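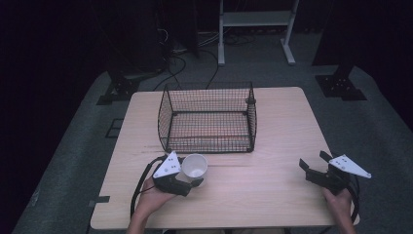 Posted by the course tutor, Sesthorpe Evening Classes | 3 October 2026 | Handout 5, Paper and Card

Right, so last time I promised I'd get on to why paper holds water at all, and then we ran out of evening. Paper on its own is thirsty stuff. It's a mat of plant fibres with gaps between them, and water creeps along those gaps and loosens the bonds. Try it at home with a strip of newspaper and a strip of baking parchment, both stood in a saucer, and see how far the damp climbs in each!

A paper cup gets round this with a thin lining, usually plastic, sometimes wax on the older cold drink sort. The wall is a flat fan shape wrapped into a cone, overlapped and sealed down one side, and the base is a separate disc. The rolled rim is my favourite bit. Curling the edge over stiffens the whole mouth of the cup (same trick as the hem on a tin bucket), and it's kinder to your lip.

Weight of paper is given in grams per square metre. Thin copier paper is 70 or so, and I'll bring in some board that's a good deal heavier so you can feel the difference. Don't mix up weight and thickness, please. I did, for years, and ordered some very floppy card in August as a result.

For next time: read pages 43 onwards in the course pack, and bring one bit of packaging you don't mind cutting up. Scissors are in the cupboard.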